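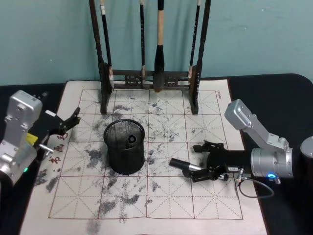 What has the enameling grant paid for so far?
It has paid for the secondhand kiln, the wiring to run it, the first set of enamels and copper, and the teaching hours for the fall and winter classes at the Gosby studio.

Progress report to the Boateng Fund for Small Crafts
Project: Enamel on Copper and Silver, Gosby Metalsmiths
Prepared by Fernanda Louro, 13 April 2026

Dear Ji-hoon Yeom and everyone at the Fund,

Thank you for your patience with this one. I had promised it before the end of the winter session and then the winter session kept going, in the nicest possible way, and I wanted to have the last firing behind me before I sat down to write. You asked for something plain that your readers could follow without a jewelry background, so I have tried to keep the shop talk down. Where I slip, please forgive me and call the studio.

Where things stand

When we wrote to you last year we had a good soldering bench, a rolling mill that everyone loves, and no way at all to fire enamel. People who wanted color in their work were sending pieces out or setting stones, and a number of them had taken one enameling workshop somewhere years ago and never had a chance to do it again. Our plan was to get a kiln in, teach a beginner class in the fall and a second-level class in the winter, and work out a small set of colors that we could count on, so that a person could come in on an open evening and not have to start from zero.

The kiln is in, both classes have been taught, and the color set is nearly finished. The part of the plan that is behind is the open evenings, and I will come to that.

The kiln

We bought a used Flomurer from a jeweler who was closing her shop, and Si-woo Um drove out to fetch it with two moving blankets and a great deal of rope. It is an older model with a front door that swings to the side, and it holds its heat well once it gets there. It does take its time! We learned to switch it on before anyone has their coat off, and to do our sifting and stenciling while it climbs.

The kiln itself came to $779, which was less than we had put in the application. The wiring came to more. The electrician found that the outlet we had meant to use shared a circuit with the polishing motors, and he wouldn't sign off on it, quite rightly. So we now have a separate line on the north wall, and the kiln sits there on a steel stand with a fire brick surface next to it for hot trivets. I am happier with it in that corner than I would have been in the old spot. You can open the door without your elbow landing in somebody's sawing.

The floor of the kiln had some old glass stuck to it when it arrived. Si-woo chipped off what would come and we put down a new shelf with kiln wash. There is also a crack in the brick on the left side of the door. The previous owner said it had been there for years, and we have been keeping an eye on it. It looks the same to me now as it did in September.

The classes

Ju-won Hwang taught the beginner class in the fall. She had people fire something on the very first night, a plain copper disk with one color sifted on, and I think that was wise. A beginner who has watched gray powder go sugary and then smooth and glossy will forgive the next three disappointments. She covered cleaning the metal, counter enamel on the back, sifting, and simple stencils cut out of damp paper towel. Toward the end she let them try scratching a line through the dry powder with a toothpick before firing, which made for some lively little drawings of leaves and cats and one very good teapot.

The winter class was Ha-rang Jin's, and it was harder. Cloisonné means bending very thin wire into little walls, settling the walls onto a first coat of clear enamel, and then filling each cell with wet-packed color, firing, filling again, firing again, and so on until you can stone the whole surface level. It is slow. Two students decided partway through that it wasn't for them and went back to the stencils, and we told them that was perfectly all right and let them use the kiln alongside the others. Those who stayed finished at least one piece each, and several have been set as pendants or brooches.

I sat in on the winter class myself. I have been making jewelry for a long time and my wires still fell over. Ha-rang's advice was to bend a curve into anything that wants to stand up by itself, even if you hardly see the curve, and after that they behaved somewhat better. My pendant has a bubble in it near the edge. I wear it anyway.

The color set

This has been the quiet part of the project and, for me, the most satisfying. We fired 256 test tiles over the fall and winter, each one a small copper square with the color laid over bare copper on one half and over white on the other. Each has the color number and the firing time scratched into the back before the counter enamel goes on. (The first batch had the numbers written in marker. The marker burned off. We fired that batch again.)

The tiles hang on hooks by the kiln in order of color, and people use them all the time. Most of the blues and greens are dependable. The reds are as fussy as their reputation, and we had three that went brown at the edges whatever we did, so they have been left out of the set. The clear oranges are lovely over silver foil and muddy over bare copper, and we have marked the tiles so that people can see that before they spend an evening on it.

We bought most of the powders from Pluvimeck, in the smallest jars they sell. For the colors that have made it into the set we would now like to move to the larger jars. They work out a good deal cheaper by weight, and we are going through the soft white at a great rate.

The money

The equipment and materials line of your grant was $1840, and we have spent $1809 of it. That covers the kiln, the wiring, the stand and shelf, the trivets and firing forks, eye protection, the copper, and the first order of enamels. The receipts are in the envelope with this report. The remainder is going toward kiln wash and a second sifter, the first having been dropped.

Teaching hours are on their own line, and both teachers have been paid in full. Ha-rang stayed late more evenings than she wrote down. I mention it here only so that you know it, and we plan to budget an extra half hour per class next time, for the cooling and tidying up that always run over.

What is behind

The open evenings were supposed to begin after the holidays. They haven't. Our rule is that the kiln runs only when someone trained on it is in the room, and for most of the winter that meant Si-woo or one of the two teachers, all of whom were already giving us plenty of their time. I underestimated this when I wrote the application, and I should have seen it coming.

What we have done is start training more people. Three students from the fall class are learning to run the kiln: loading with the long fork, reading the color of the chamber, shutting down, and what to do if a piece slides off its trivet. Each of them will do several sessions next to Si-woo before going solo. We expect to hold the first open evening once two of them are ready, and to go on from there every other week. I would sooner give you that than a date I would have to take back.

The printed handout we promised is also late. Ju-won has written up the beginner notes and they are very good, but the cloisonné section is still in Ha-rang's notebook in a shorthand that only she can read. She and I are going to sit down with it over tea.

Coming up

Through the summer we will finish the last of the color tests, mostly the transparent colors over fine silver, and get the handout printed. The beginner class will run again in September, and we already have more names than chairs, so Ju-won has asked whether we might split it into two smaller groups. I would like to do that if the teaching line allows it. Could we talk about moving the small amount left from this year's hours over to the fall? I don't know what your rules are on that and would rather ask first.

We would also love to have you come by. There is a case by the front door with the student pieces in it, which we change out every so often, and a kiln firing is a pleasant thing to watch from a stool with a cup of something. If you let me know beforehand I will save a copper disk for you, and you can sift your own.

With many thanks from all of us at the benches,

Fernanda Louro
Gosby Metalsmiths

Enclosed: receipts, class attendance sheets, list of enamel colors tested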